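Research Projects Papers People Contact

Papers > Household Studies > Sistomance > Section 4

4. What people told us about putting things off

I went into the Sistomance survey thinking dirt would decide when people clean. It didn't do much of the deciding! We had 3,457 usable replies from Traststead and Penner, and the thing that came up over and over (in the open comments especially) was visitors. Someone's mother is coming, so the oven gets done. We split the replies into planned cleaners, who keep some kind of list, and what I ended up calling doorbell cleaners. Over 2,000 fell in the second group, and I'd put myself there too. 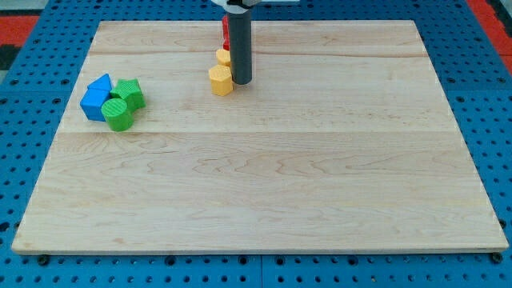

Keren Group for Household Studies
Figure 2. Wooden board on a blue pegboard table.

Kitchen surfaces were the odd one out. Even the doorbell cleaners wiped those down most days, and plenty of them didn't count it as cleaning at all, which made my coding a headache. I went back and recoded those replies as "tidying" and kept a note of each change in the appendix.

We also asked how long a job has to take before people start dodging it. The usual answer was 20 minutes. Windows, closets and the space behind the fridge all landed on the wrong side of that line, and so did bathrooms in Penner, though Traststead folks seemed less bothered by them. I don't have a good explanation for the gap. Our questions on home size were pretty vague, so I'd want to fix those before reading much into it. Section 5 takes up the lists themselves.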